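3.2 Loose items at floor level

The households in the Flarkton sample were visited twice, once in the morning and once in the early evening, and the living room was recorded on both occasions before any tidying took place. Across all visits, 1124 loose items were entered in the inventory. Following Besnard and Tessier, an item was treated as loose if it had no fixed storage place in the room or had been left outside that place.

Packaging proved harder to classify than toys, clothing or printed matter. Residents described a plastic bag in one of two ways: as waste that had not yet reached the bin, or as a container waiting to be used again. The same person could give both answers for bags lying in the same room. For this reason the inventory does not assign bags to waste or storage on appearance alone - the resident's own account was taken first, and the position of the bag second.

Position was coded using the seven floor zones set out by Delorme. Two of these, the base of the sofa and the side of a cabinet or similar piece, are of interest here. Thin, light items tend to remain in such places because the furniture holds them at the edge of the walking area, where they do not interrupt passage through the room. Figure 4 shows both positions.

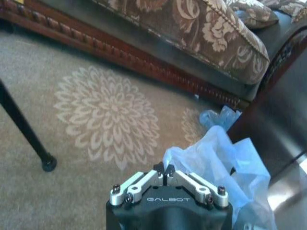

Figure 4. Light-blue plastic on the living room floor: a larger crumpled bag by dark wooden furniture and a smaller wad at the base of the sofa.

Residents rarely mentioned items in these zones when asked to list what needed to be put away. Pruvost reports a similar result for the Losov apartments, although her visits were limited to kitchens and hallways. In the present sample, omission was most common where the item was soft and could be pushed aside by foot. Harder objects of the same size were named more readily, including those placed under a table.

Correspondence: K. Ranjbar, Flarkton Household Study | All rights reserved | Back to top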